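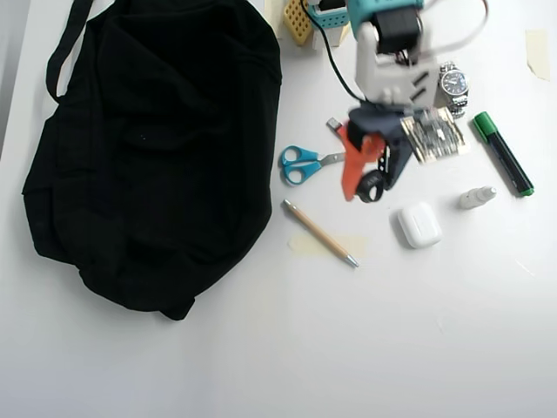 According to Nana Agbenyega, I should quit tuning the grasp scorer and go look at the clocks first, and I grumbled for a good ten minutes before admitting that was fair. Nana's words, more or less: if the wrist stream and the joint stream disagree about when "now" is, every score you compute is a score for some other moment.

So, October notes, continuing from the page with the coffee ring on it. Bag-packing task, single arm, clutter on the table, soft bag on the left.

Where I was when Nana stopped by: the planner (Plurnby, the branch with the new candidate sampler, not main!) was picking decent grasps on the watch and then closing a little off from where it had planned. Not every time, which made it worse. I'd blamed the scorer because I'd just rewritten the scorer. I'd also blamed the metal bracelet, because shiny links and depth have never been friends, and I had a half-written patch that threw out any depth point with a low confidence value. That patch is still in my stash. I'm leaving it there for now.

What I did about the clocks: pulled a log with 574 frames from the overview stream and lined it up against joint states, using the moment the arm starts moving as the marker. Akolgo stamps frames when they arrive in the process. The joint driver stamps at read. So under load the frames look newer than they are, and the planner happily pairs an old picture with a fresh arm pose. You can see it as a slow drift in the log and then a jump back whenever the queue drains. I stared at that plot way too long, it's kind of pretty.

Fix, for now: stamp in the capture callback and carry the stamp through, and drop the queue depth from 4 to 2. Config lives in the usual place under akolgo, key is queue_depth. Don't set it to 1, I tried, and the recorder starts complaining about missing frames and then takes the viewer down with it.

Reran the replay with corrected stamps. The planned and executed closing poses sit much closer together now. I still want to do the same comparison on a fresh run, the replay only tells me so much.
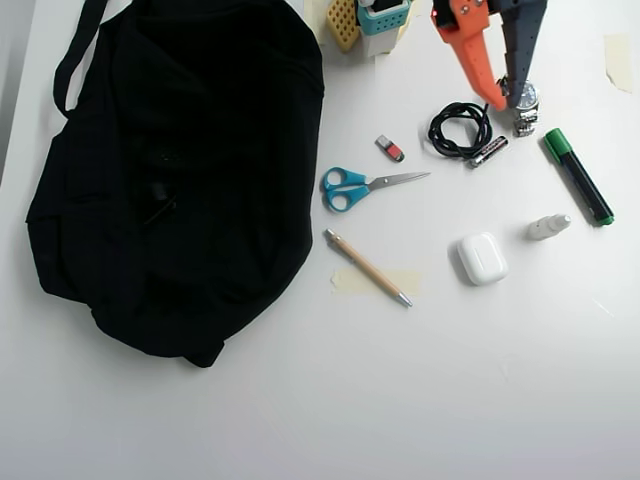
Next headache is the approach direction. The sampler likes coming straight down, fine for anything lying by itself, but cable bundles and anything with a strap or a bracelet need a preference for where the fingers close. Right now every candidate around the ring of a bracelet scores almost the same, so the pick flips between two spots from one frame to the next and the arm dithers on the way in. I added a small penalty for switching targets once the approach has started (it's called stickiness in the code, rename it if you hate it). Started at 0 to get a baseline, then turned it up until the flipping quit in replay. Too high and it clings to a bad pick after the object gets bumped, so there's an early release if the object mask moves more than a finger width.

Araba Osei wants the stickiness term logged per frame so we can plot it next to the score. Good idea, did it, it's in the Nindotura export as an extra column. If your old notebook chokes on the column count, pull the latest reader.

The bag is its own story. Segmentation treats it as one big black blob, which is okay for deciding "that's the bag," and useless for deciding where inside the bag to let go. With the overview view alone I can't tell a fold from an opening. The wrist view should be better at that, except up close the auto exposure hunts: black cloth fills the view, gain climbs, everything goes grainy, and the mask for whatever the fingers are holding gets ragged right when the release check needs it. 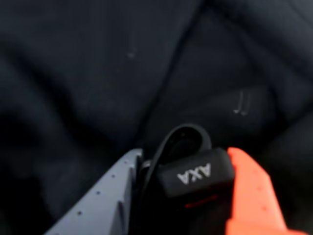 Two things I want to try there. One is locking exposure as soon as the grasp closes, using whatever value it had over the white table, and living with a dark picture. The other is skipping the mask entirely during release and trusting finger width plus motor current. Dukuneck already publishes both at a decent rate, so it'd be a small change, maybe an afternoon. The catch is small dark objects against dark cloth, where I'd still like some visual confirmation that the thing left the fingers. Current alone can't tell me if a loop is hanging off a fingertip.

I'm leaning toward current first, then one check on the wrist view after backing off a bit, with exposure locked. Nana thinks the back-off motion should be part of the release primitive so the planner never has to know. I think I agree, but it means touching the state machine, and the last time I touched that I broke homing for everybody. Sorry again.

Left to do:
Fresh run with the new stamps, compare closing poses.
Exposure lock behind a flag, off by default.
Move the finger width check out of the planner and into Dukuneck.
Ask Araba if the Nindotura export can keep raw arrival times too, I'd like both for a while.
Merge the sampler branch once the replay tests pass, they're still failing on the one with the renamed topic.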